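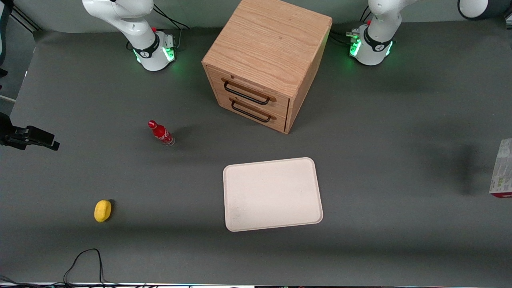
How do I stop the drawers in a small wooden cabinet from sticking in summer?

I have a small cabinet from Otier, bare wood, the kind that sits on a desk or counter. I paid $149 for it last fall and it was fine all winter. Then July came and the lower drawer got so tight that I have to hold the cabinet with one hand and yank with the other. The top one is stiff but it opens. There are no metal slides, the drawers just run on strips of wood glued to the inside walls.

I've rubbed a candle on the bottom edges, which helped for a couple of days. I don't want to sand it if the wood is going to shrink back in the winter and leave me with loose drawers. Is there something I can do that isn't permanent?

Posted by hallcloset

oldpinetop
Dry the drawers out first, then find the tight spots, and only take wood off those spots if they still rub once everything is dry.

Wood swells across the grain when the air is damp. Drawer sides and fronts get taller, which is why a drawer that fits in January can jam in July. If the room is at 65 percent humidity or higher, wax will only get you so far.

Take all the drawers out and stand them on edge in the driest room you have, with space between them so air gets to both faces. An air-conditioned bedroom works, or next to a dehumidifier. Leave the cabinet itself there too with the back away from the wall. Give it 5 days. Don't put anything in the oven or in front of a heater – the bottoms are usually thin and they will cup.

When you put them back, number them underneath in pencil so each one goes in its own slot. Small cabinets like these often aren't square, and a drawer that binds in one opening may slide fine in another.

To find the rub, look for shiny or darker streaks on the sides, the top edges and the runners. If you can't see any, scribble pencil along the runner, push the drawer in and out a few times, and see where the graphite transfers. In my experience it is nearly always the top edge of the side, near the back.

If you have to remove wood, use 120 grit on a flat block and take a few strokes at a time on the marked place only. Then seal it. Bare wood takes up moisture faster than sealed wood, so a thin coat of clear shellac on the sides and the underside of each drawer will slow down the swelling next year. Keep it off the runners. Let the shellac harden overnight before you wax over it or the wax will drag.

For wax I use the Pestov paste in the flat can, but plain paraffin is fine. Candles are often soft and have scent oil in them, and they pick up dust. That may be why yours wore off.

mudroom65
just use bar soap

works on everything, I have done every drawer in my house with it. dont overthink it

lefthandthread
I'd skip the soap. It works the first day, but most bar soap pulls in moisture and in a damp room it turns gummy. I had to scrape it off a dresser with a plastic card and then wipe the runners down with mineral spirits.

I agree with most of the first answer, with a couple of additions.

Check what is in the lower drawer. If it holds anything heavy, a thin bottom panel will sag and drag on the runner or the divider below, and people blame the humidity for that. Empty the drawer and try it. If it moves freely when empty, turn it over and look at the bottom. A sagging panel can sometimes be flipped, if it slides out of a groove at the back. If it is stapled on, one strip of wood glued across the middle will stiffen it, provided there is clearance.

Also check that the cabinet is sitting flat. Put a sheet of paper under each corner in turn. If it pulls out easily at one corner and not at the others, the case is twisting and the openings are out of square. A felt pad under the loose corner fixes that in a minute. I did this for a sewing cabinet with 13 drawers and it freed up most of them with no wax at all.

If you would rather not sand or wax, there is nylon glide tape. Lobo Hardware sells it on a roll, and so do most other places. It sticks to the runner and is quite thin, but it does add some thickness, so it only helps where the drawer has room above it. On a drawer that is already tight at the top edge it will make things worse.

hallcloset
Thanks. I moved it to the bedroom with the AC and took everything out. The top drawer slides fine now. The lower one still rubs, with a streak on the left side toward the back like you said, so I'll sand that one place and put shellac on both of them.

The paper test showed the front right corner was off. It could be the counter, I haven't checked it with a level yet. Does the shellac need to go inside the drawers too, or only on the outside?

oldpinetop
Outside and underneath is enough. The inside will smell for weeks if you keep paper or cloth in there.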